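Stasitz 现面向本市居民征集黑色衣物穿着与洗涤记录的参与者,名额 85 人,报满即止。项目记录黑色衣物在日常穿、洗、晾之后的褪色和变形情况,所得数据用于修订洗涤标签和后续面料选购。参与者不需要任何纺织或服装专业背景。

## 参与者要做什么

每位参与者领取两件黑色短袖T恤,一件按自己平时的习惯洗,一件按随衣附带的说明洗。两件交替穿着,每周各穿两天,穿后当天或次日清洗。每次清洗后填写一张记录卡,内容包括水温、洗涤剂种类、机洗或手洗、晾晒位置。记录卡可以用纸质版,也可以在手机上填写。

项目为期十二周。第四周、第八周和第十二周,参与者把两件衣服带到登记点测量,每次不超过半小时。测量项目为领口宽度、衣长、胸围和颜色读数。

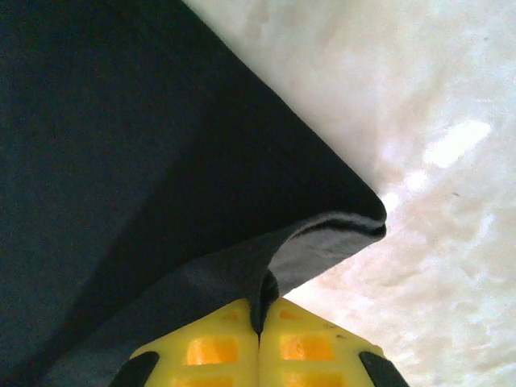 *深色哑光面料*

## 报名条件

- 年满十八周岁,在本市居住,十二周内没有连续两周以上的外出安排;
- 家中有洗衣机,滚筒、波轮均可;
- 对常见洗涤剂和纺织染料无过敏史;
- 能按时填写记录卡,漏填超过三次的视为退出;
- 同一住址限一人报名。

不要求参与者更换洗衣机或洗涤剂。如果中途搬家、换洗衣机或换洗涤剂品牌,请在当周的记录卡上注明,不影响继续参加。夜班工作者可以报名,测量时间另行约定。

## 补贴

完成全部十二周并参加三次测量的,发放补贴 800 元,在最后一次测量后七个工作日内转账。只完成前八周的,发放 462 元。第四周测量之前退出的不发补贴,但须交回两件衣服。衣服在项目结束后由 Stasitz 收回,用于实验室检测,不退还。

往返登记点的交通费由参与者自理。 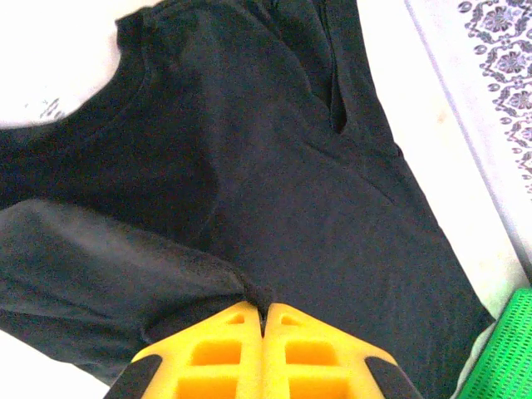
文 / 钱胜利　Stasitz 面料组

## 关于领口

往届参与者问得最多的是领口。罗纹领口在反复拉伸和悬挂之后会变宽,变宽的程度与晾晒方式有关,所以记录卡上单独设了一栏“晾法”,请填写平铺、衣架或对折搭杆。如果同一件衣服这次平铺、下次用衣架,照实填写即可,不必为了统一而改变习惯。

按说明洗涤的那一件,请翻面后放入洗衣袋,水温不超过三十度,不加漂白剂,不烘干。按习惯洗涤的那一件没有限制,和其他衣物混洗也可以,但请在卡上写明同洗衣物的大致颜色。

衣服如有破洞、沾上油漆或漂白剂,请停止穿着,装入原袋保存,并在两天内联系登记点。破损件可以更换一次,更换后从当周重新计算。熨烫不作要求,熨过的请记录熨斗档位。

## 同时招聘:测量记录员一名(兼职)

负责三次测量期间的现场登记、量衣和数据录入,另有少量电话回访。要求熟练使用表格软件,字迹清楚,能连续站立工作两小时,周末可到岗。有服装打版或质检经验者优先。日薪 241 元,按实际到岗天数结算,工作餐由公司提供。

该岗位由 Karabo Joubert 负责面试,面试用中文或英文均可。面试时会请应聘者现场测量一件T恤的衣长和胸围,工具由公司准备。
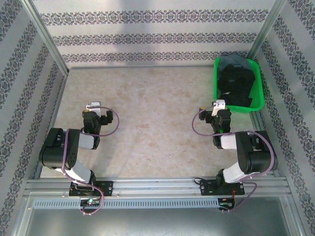 *浅灰底深灰花纹墙纸,米色石纹地面*

## 报名方式

请到 Rampersad 大厦一层服务台领取报名表,填好后投入服务台旁的收件箱。报名表须写明姓名、年龄、联系电话、居住街道、洗衣机类型和常穿上衣尺码。应聘记录员的,另附一页简历,并在信封上注明“记录员”。

报名自 2025年1月1日 星期三 起开始受理,服务台节假日照常收表。入选者由工作人员电话通知领取衣物的时间,未入选者不另行通知,报名表在项目结束后统一销毁。

领取衣物时请携带身份证件原件,并当场试穿。尺码不合适的可以当场调换,离开后不再调换。委托他人代领的,代领人须携带双方证件,尺码以报名表所填为准。

参与者的个人信息只用于联系和发放补贴。记录卡以编号保存,不出现姓名。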